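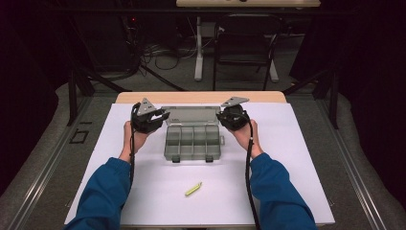

March, notebook 19, picking up from the last page

Second go at the Canel descaler. Nuanchan wants to switch the whole building's kettles and the still over to it, on the strength of a leaflet. The leaflet says it lifts scale "in one gentle soak". I have read that sentence on other bottles.

Setup: two steel coupons from the old still, both furred up badly. One in Canel at the strength on the label, one in plain citric acid mixed by Prasert. Same tap water, same bench, lids on.

Weighed both before going in. Coupon B read 2468 mg of scale by difference against the clean blank. Coupon A was close enough that I'm not going to argue over it. The Zurnberg balance drifts when the door is open, so I shut the door and weighed again. Same number.

9:40 in. Fizzing on both, a bit more on the citric. Archie says fizz means nothing, and I half agree with him.

11:15 pulled, rinsed, dried, weighed. Canel took off 900 mg. Citric took off slightly more. So far the gentle soak is losing to something we already keep in a tub under the sink. 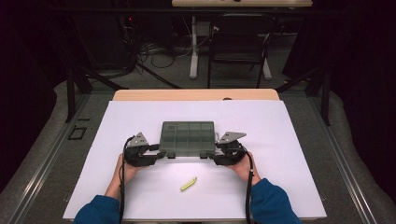

Possible excuses for Canel, to be fair to it: the label wants warm water and ours was from the cold tap. Jintana will rerun at 50 C, both coupons, not just the one we're rooting against. I'd also like the Srisuk rep to tell us what "up to 3000 liters treated" means. Treated how hard? Which water? Ratree has asked twice and got the leaflet back both times.

Don't trust the color change in the Canel bath either. It goes pink to clear and the label calls this "spent", but ours went clear while the coupon was still bubbling.

To do:
- warm rerun (Jintana)
- blank coupon in plain water, which I should have done the first time
- check whether the Drania seals mind citric
- no order goes in until the rerun is written up here

Afternoon: Nuanchan came by and asked if it worked. Told her it works about as well as lemons - she wasn't pleased.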